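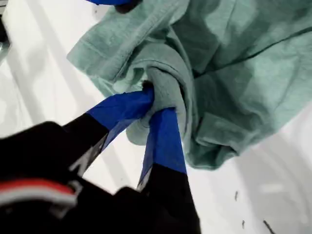 Streaming version of a sitcom runs shorter than my recordings – missing scenes or speed change?

I have off-air recordings of the first two seasons of Govside, the office sitcom, made when it first ran. I have started comparing them with the version now on Flolari. With the ad breaks removed, my copy of season 2, episode 7 runs 22 minutes 40 seconds. The streaming copy is 21:44. I can't find a missing scene. The cold open, both halves of the elevator plot and the tag are all there.

The theme music also sounds slightly sharp on Flolari, but I don't trust my ear on that. Episode 12 of the same season is different again. It is short by nearly two minutes, and in that one I'm sure a scene is gone (the phone call between the landlord and his sister, right after the second break).

What I would like to know:
Is the streaming version a syndication cut, a sped-up transfer, or both?
Is there a complete release of season 2 anywhere?

Recordings are NTSC, captured to a hard disk recorder, no processing apart from trimming the ads.

Posted by tapeshelf_377

Wanpen Klinhom

You are looking at two separate problems.

Episode 7 is most likely a PAL-sourced master. Film shot at 24 frames per second was usually transferred for 25 fps territories by running it at 25, which shortens the program by 4 percent and raises the pitch by a bit under three quarters of a semitone unless the audio was corrected. 22:40 is 1,360 seconds. Multiply by 0.96 and you get 1,305.6, or just under 21:46. Your streaming copy is two seconds off that, and two seconds is easily accounted for by a trimmed distributor logo or a shorter fade at the breaks.

To confirm it, take a line of dialogue near the start and another near the end, and time the gap between them in both copies. Then do the same for two lines in the middle. If the ratio stays at 0.96 throughout, it is a speed change. If it jumps at one point, there is a cut. Compare the pitch of the theme against your recording as well, but check that your player isn't resampling the audio.

Episode 12 is a syndication edit. The station package trimmed one or two scenes per episode, normally close to an ad break where the join is easier to hide. The landlord's call was in the network broadcast and is missing from every syndicated print I have seen. I can't tell you if that copy is also sped up without timings. Run the same test on each side of the missing scene.

For complete episodes, look for the Saengthong box set, the first pressing. It used the network masters at the correct speed. The later single-season reissue has the same cover art but uses the station package for about half of season 2 – check the running times printed on the back before you pay for it.

evley_fan

they all do this. its music rights. same thing happened with Evley when it moved over, half the songs in the bar scenes got replaced with some generic guitar. just buy the discs

Surachet Hemmin

Music rights can explain a replaced song or a dropped scene. They don't explain a uniform change in running time, so I would go with the 25 fps explanation for episode 7.

One correction to the first reply. I own the later reissue, and season 2 episode 12 on it does include the phone call. Total time is 22:31. Episodes 3, 9 and 10 are the short ones on my discs. There may be more than one pressing of the reissue as well. Mine has 147 stamped on the inner ring of disc two, if anyone wants to compare.

Flolari replaced its files for season 1 in August and those now run at the right speed. Season 2 had not been touched when I last looked.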